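Cleaning Out and Tidying a Desktop PC Without Making It Worse
Household & Workshop Tips
By Sumathi Gowda

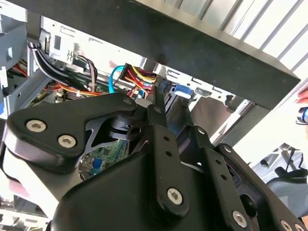
Before you open anything

Shut the computer down properly, through the menu, like a civilized person. Then switch off the power supply at the back, pull the plug and press the front power button once. If a fan gives a feeble twitch, it was using up what was left in the system. Leave the power cord out for the whole job.

Never open the power supply itself. It's the metal box the mains cord plugs into, and it can hold a charge long after you've unplugged it. You may blow dust out of it from the outside. Whatever is rattling around in there can stay.

Clear a table. A real one, with legs, near a window if you can manage it, because the inside of a computer case is where daylight goes to give up. I used to do this on the carpet. Carpet is a fine place to build up static and an even better place to lose a screw, and I still have a machine held together by one fewer than its makers intended.

What to get out

A medium Phillips screwdriver
A soft paintbrush, an inch wide, that has never met paint
Canned air, or one of those electric dusters if the cans annoy you
A flashlight
Hook-and-loop cable straps
An egg carton for the screws
A dust mask, if the computer lives on the floor or you live with a cat

You don't need zip ties. I know you have a bag of them. Everyone does. They go on beautifully and come off with side cutters, and side cutters next to a bundle of thin wires is how a tidying job turns into a shopping trip. Straps open again when you find out you've tied the wrong thing to the wrong thing, usually five minutes later.

The egg carton

Side panel screws go in the first cup, drive screws in the second, and so on in the order you take them out. Write on the lid with a marker. Computer screws come in several sizes that look identical until you have one halfway into the wrong hole.

A magnetic dish is nicer. I bought one, a Rumby, and it is now stuck to the side of the fridge holding takeout coupons.

Dust first, cables second

People want to start with the cables because cables are the embarrassing part. Resist. If you tidy first, you'll be blowing dust into your lovely neat bundles and then pulling them apart to get it out again.

1. Touch bare metal on the case before you reach in, and do it again every time you come back from answering the door.

2. Take the whole thing outside, or at least to the garage. A computer that hasn't been opened in years will produce something you could knit with.

3. Hold each fan still with a finger while you blow air at it. Letting it whirl around sounds satisfying and can wear out the bearings.

4. Keep the can upright and use short bursts. Tip it over and it spits cold liquid, and then you get to stand there waiting for things to dry.

5. Brush the corners and the slots at the back, and the filter at the bottom if your case has one. Plenty of owners have no idea. Slide it out, rinse it in the sink and let it dry all the way through before it goes back.

Skip the household vacuum. The nozzle can build up static, and it has a way of eating small parts you were fond of.

Know your spaghetti

You don't have to understand every wire, but it helps to recognize the main families.

SATA data cables are flat and thin, with a small L-shaped opening in the plug. They run from the motherboard to the drives, and they're often a cheerful color like blue or red. They don't like being folded sharply, so give them a loose curve. Many have a little metal clip on the plug. Press it before you pull. If you pull first, you'll hear about it.

Power cables come out of the power supply in bunches. On older ones, the wires are yellow, red, orange and black, and they end in black or white plastic connectors. They're stiff and bossy and want to go their own way. Decide where these go first and fit everything else around them.

Front panel wires are the skinny ones leading to the power button and the lights. They end in plugs the size of a grain of rice, labeled in type made for ants. Do not unplug them to be neat. I did, once, in June, and spent an evening working out which one was the reset switch by a method I won't recommend.

Take a picture with your phone before you move anything. Take another from the other side. You'll think you have enough, and you'll want one more.

Actually tidying

Start at the power supply and work outward. Gather cables that are headed the same way, lay them against a wall of the case and strap them loosely. You should be able to slide a finger under every strap.

Look for holes and loops in the sheet metal. Stamped slots are often there so you can pass a strap through and anchor a bundle. If your case has a gap behind the motherboard tray, shove the spare length back there. It's the junk drawer of computing and the back panel closes over it.

In an older case with no such gap, fold up the spare cables you aren't using and park them in an empty drive bay. It won't win prizes. It will keep them out of the fan, and the fan is the one that matters.

Check three places before you close up: the processor fan, the case fans and the graphics card fan if there is one. Nothing should be able to droop into the blades. Give each blade a slow turn with your finger and listen for ticking.

Now go around and push gently on every plug you could have bumped. Most of the "I cleaned it and now it's dead" messages I get end with a connector sitting a hair's width out of its socket.

The first switch-on

Put the panel back, plug in the cord, the monitor and the keyboard, and turn on the switch at the back. I have forgotten that last switch often enough to be ashamed of it.

If it comes on but can't find a drive, switch off, unplug and look at both ends of the data cable as well as the drive's power plug. If it beeps at you, push the memory sticks in until their clips close. If there's smoke, unplug it at the wall and call somebody who charges by the hour.

How often?

Once a year suits most homes. Twice if there are pets, a smoker or a woodworking hobby in the next room. Raising the computer a few inches off the floor helps a lot, and a scrap of shelf on four rubber feet does the job for next to nothing. Leave a hand's width behind it so the warm air has somewhere to go.

Put the date on a bit of masking tape and stick it inside the panel. Mine says Oct 26, 2026, and under it, in smaller writing, "buy straps."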